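About Dramiteck

Dramiteck collects examples for machines that learn by copying. Someone does a fiddly household job by way of two robot arms, every movement is recorded, and then it is done again. And again. Our record for one job is 775 goes, set in March, and we did have cake.

We started with one bench and one job, which was putting lids on jars. The archive now holds 2656 hours of small domestic struggle, sorted, labelled and checked by people who have developed strong views on jars. 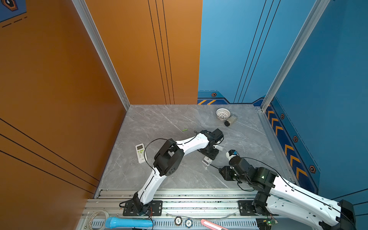
Two arms at the bench, with a remote control, a basket and a few other bits and pieces.

Clients such as Lodeck and Drikumex send us a list of things they would like a robot to manage. We turn the list into tasks – 74 at present – and move the objects about between goes, so the learner can't simply memorise the table. Fumbles are kept and marked as fumbles. We have plenty to spare.
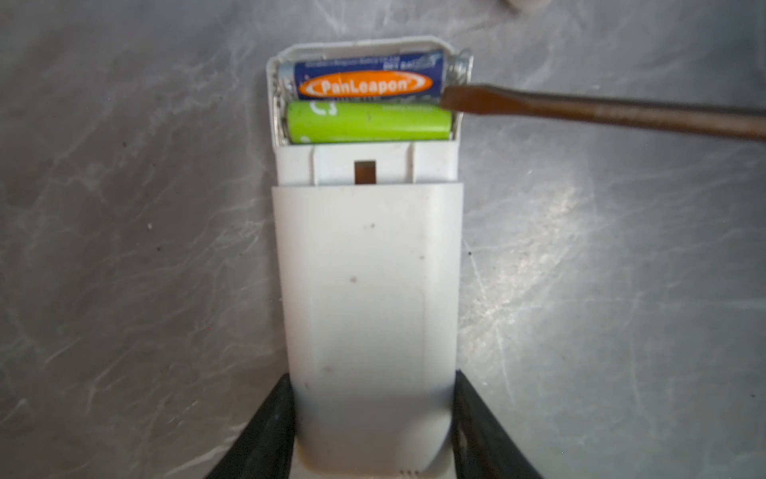
Battery work: one blue, one lime green, and the tip of a screwdriver between them.

Our own collection, Moon, sticks to the dull end of home life: batteries, bottles, lids, tape. Each task in it gets 1000 examples before we call it finished. Visits are welcome by arrangement. Bring a jar.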